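Lultov hand controller and Illik practice kitchen, three weeks in
Posted August 2018

I'd been putting off buying a proper hand controller for ages, mostly because I'd convinced myself that a mouse and keyboard would do. They won't! If you've ever tried to steer a gripper towards a mug with six keys and a scroll wheel you'll know the sort of language it leads to. So in July I gave in and ordered the Lultov, which comes bundled with a licence for Illik, the simulated kitchen you do your demonstrations in.

Setting up took me most of an evening. The controller itself was fine (plug it in, hold it still while it finds its zero, done) but Illik wanted a newer graphics driver than I had, and the message telling me so was hidden in a log file. Once that was sorted it started first time and has done ever since.

The Lultov is a chunky thing on a sprung arm, a bit like a door handle that's been taught to float. You push it where you want the robot's hand to go, and a trigger under your finger opens and closes the grip. It's lovely for big, sweeping moves. Small ones are harder – there's a patch near the middle where nothing happens at all, and then everything happens at once. Turning the dead zone down to 3 in the settings helped a lot, though I wish it came like that out of the box.

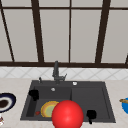
I spent nearly all my time on the washing-up tasks, as that's what I want my own arm to learn in the end. Illik has 14 of them and they go from moving one mug to clearing a whole sink. Dark crockery against a dark basin is a pain, I must say, and I turned my monitor's brightness right up for those. Plates are worse than mugs. Getting hold of a rim at an angle takes a steady wrist, and the Lultov gives you no feeling of contact whatsoever, so you're going by eye the whole way.

Recording is where it won me over. One button starts a demonstration, the same button ends it, and a long press throws it away. My old Gál pad made you go back to a menu every time, and I used to keep bad runs out of sheer laziness. With this one I binned plenty, and still managed 11 good ones in a single sitting before my shoulder complained.

The manual suggests some 1000 demonstrations for the full sink task, which seems a lot for one person and one shoulder. I'm nowhere near. The export works nicely with Brarach, at least, so what I have got went straight into training without any fiddling about with file formats.

Grumbles: the cable is too short, the rubber feet slide on a polished desk, and replay can't be slowed down. I'd still buy it again, but I'd get a clamp at the same time.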